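The correction tape aisle, and other places Zofia Czarnecka won't be hurried

By Barbara Gajewski
June 21, 2026

Zofia Czarnecka buys stationery the way other people buy melons. Picks it up, turns it over, puts it back, picks it up again. She has written the Flulavano newsletter for three years now, pens and paper mostly, and lately a lot of correction tape. 2,522 people get it. "Which is mad," she says. "It's tape."

We talked over a bad line and then, when that gave up, a better one.

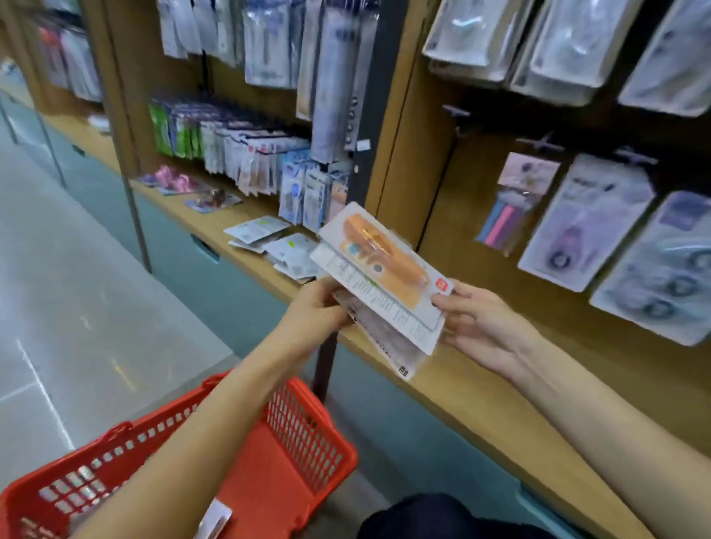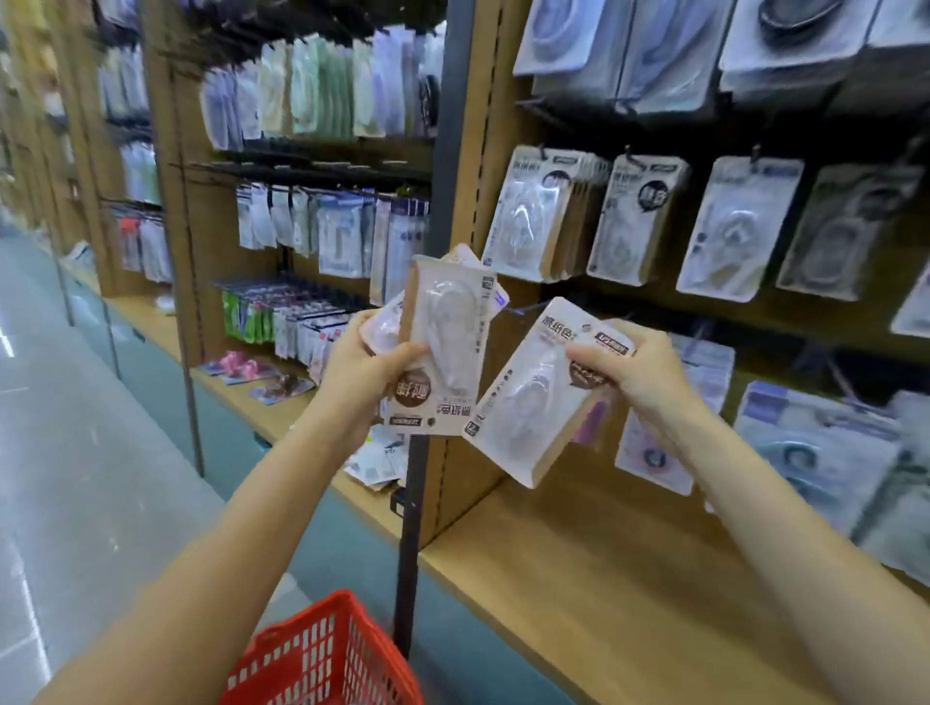
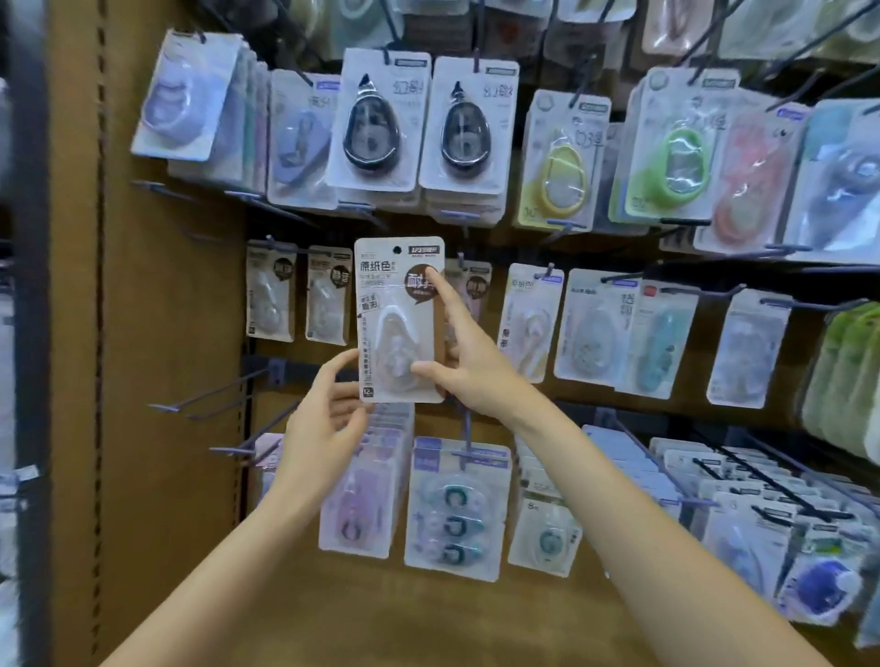
In the stationery aisle, comparing packets. Last picture: a correction tape marked “原纸色”, with more on the pegs behind.

So why tape? She laughs, then doesn't answer for a bit. "Because I make mistakes in ink. I keep a paper diary, I always have, and if I cross things out it looks like a row. Tape is quiet." She started with whatever the corner shop had, which was white and very bright, and her diary paper is cream. "So every mistake had a little spotlight on it. You'd open the page and see the patches before you saw the words."

That's the thing she wants to talk about, the colour. The Chinese characters on one of the cards, 原纸色, mean something like original paper colour. Zofia doesn't read much Chinese but she knows those three. "I learned them for shopping. I also know 'refill' and 'half price'. You can get a long way."

She's strict about packaging. Likes a blister you can see through properly, because she wants to look at the shape. Teardrop, oval, whatever. "I have small hands. A fat round one I end up holding like a bar of soap." Length matters less than people think, she says. She would take a 12 over a longer one most days, as the long ones sit in the drawer and the tape goes slack on her. Readers disagree. One of them, Madhu Saxena, wrote in at some length about this and the two have been emailing since. "Madhu uses it for sheet music. Goes through loads. Completely different needs, I see that now."

And the basket? Does it ever get full? "Depends who's with me." Her friend Doğukan Bozkurt is a bad influence, apparently, mainly on the subject of notebooks. On her own she sets a limit. Two or three things, then the till. "I hold one in each hand and make them fight."

What loses? Anything that won't tell you how wide the tape is. She's cross about this. "I write small. My lines are close together. If it covers the line underneath I have made two mistakes." Also cards that are mostly cartoon. Also, she adds, wobbly caps – she has thrown out more tape for a lost cap than for running out.

She keeps the empty cards. Flattened, in a box file, with the date on the back in pencil. I asked how many and she wouldn't say. The box file is an old Adamczyk one with a spring that bites.

Her advice for someone standing infront of a full wall of the stuff is short. Bring a page from the notebook you actually use. Hold it next to the packet. Don't trust the shop lights, go near the door if they'll let you. Buy one. "One! People buy six and then write to me that it flakes."

Does she test on anything particular? Gel ink first, then fountain pen, then a cheap ballpoint. Waits, writes over the top, shuts the book, opens it the next morning. If the pages have stuck its out. Photocopying she has given up on, too many rows with the copier at work.

Next newsletter is in July and it's glue. She's dreading it a bit. "Glue people are very sure of themselves."

She had to go then, something on the hob. Rang back a minute later to say she'd forgotten to mention refills. Buy them at the same time as the tape, same shop, same trip. They change the fitting and then you're stuck with a nice empty case.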